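Lab notebook — internship placement records
10 January 2023

Started on the spring intake. 51 student applications are in the shared folder, all for the summer internships. Three host organizations have confirmed so far: Musow, Trostova and Aasen. Stulo has asked for another week.

Spent the morning merging last year's exit surveys with the department list. Majors are entered every possible way ("Poli Sci", "political science", "PS"), so I made one lookup table and saved it next to the raw file. Please add to the table and leave the raw file alone.

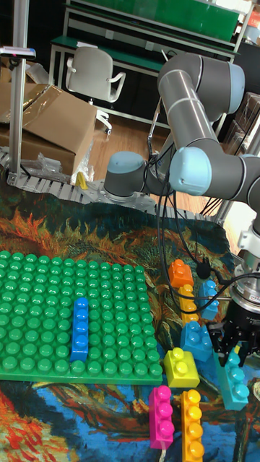
Stipends

The fund pays up to $2000 per student. Last year's form asked for a rent estimate and a travel estimate in the same box, and I can't separate them now. For this round they are two boxes. Housing in the host city is still the main thing students write about in the comments, ahead of pay.

Musow wants its interns on site for the whole term. Trostova is fine with remote work after the first month. Aasen hasn't said, and the old agreement is silent on it. Wrote to them before lunch, no reply yet.

Credit hours

The registrar's sheet says 120 hours of work for the 3-credit version. Two of last year's logs were short, but the credit was posted anyway. I don't know if make-up hours were kept somewhere else. Left both rows flagged in yellow.

Also tried the new log template with my own hours from last week. The date column works. The weekly total drops the final row if it is left blank before saving — fixed by changing the range, but check it again on the older laptop.
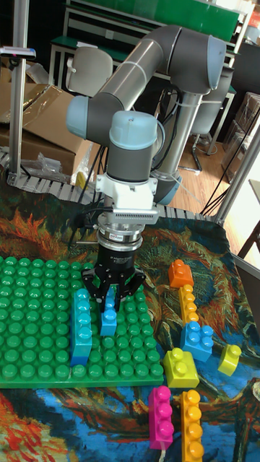 Gripper holding a small blue brick over the green baseplate.

Still to do

Send the corrected stipend form to the advising office.
Ask Stulo if they need a writing sample or only the resume.
Find the signed Aasen agreement. The scan in the folder is missing its second page.
Move the information session to March if the room is free. Otherwise keep the old slot.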